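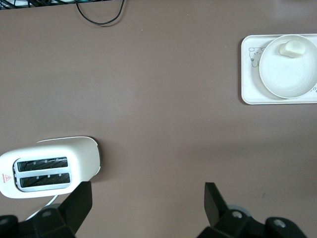
Serving tray with a printed pattern – how do you keep the print from wearing off?

Posted in: Tableware and Small Kitchen
May 18, 2026

skernonico36
I bought a small rectangular tray from Justier in January. It has rounded corners, a low rim and a line drawing of a bear at one side. I keep one round plate on it and use it for breakfast. My old tray had a printed pattern too, and that one went patchy after a year with the plate standing in the same spot. I don't want to repeat that. Do you put something under the plate, or just lift it every time and never slide it?

clonov_kitchen
Lift it. Sliding is what does the damage, especially if the foot of the plate is unglazed. Turn the plate over and run a finger around the ring. If it feels like sandpaper, that is your problem.

tablefor4
I disagree that it's mostly the plate. I have four printed trays, we slide plates on them every day, and the prints are fine. The one that faded went through the dishwasher. Hand wash, soft sponge, dry it with a towel. I would look there first.

skernonico36
The old one did go in the dishwasher, top rack, most nights. So it could be either. The new one has only been washed by hand.

clonov_kitchen
Then you changed two things and won't know which one helped. A cork round under the plate costs next to nothing, though I'll admit it looks bad on a pale tray.

erdos_st
What size is the plate compared to the tray? If it covers the drawing you get crumbs and jam dried onto the print, and then you scrub. I went down to a 20 cm plate for that reason and keep it at the other end from the picture.

Here is how plate and tray look on our table at work. I like the plate set down behind the tray while the tray gets wiped.
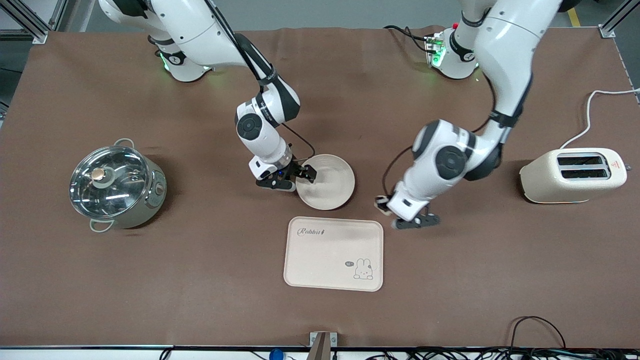 Plain round plate at the back, tray in front.

tablefor4
Good color with that brown table. Mine are all white and show every tea ring.

skernonico36
Pale trays show tea too, in my experience. Baking soda paste takes it off but I would keep that away from any printing.

erdos_st
Agreed on the baking soda. Plain dish soap and a few minutes of soaking does it for me.

clonov_kitchen
Don't soak it if the rim has a seam. Water gets in and the coating lifts from there. I lost a tray that way.

skernonico36
No seam on this one that I can find. I'll go with hand washing and a smaller plate, and skip the cork for now. The foot ring is a little rough, so I'm going to try fine wet sandpaper on it first. Does anyone know what grit?

tablefor4
I used 400, wet, and rinsed it well after.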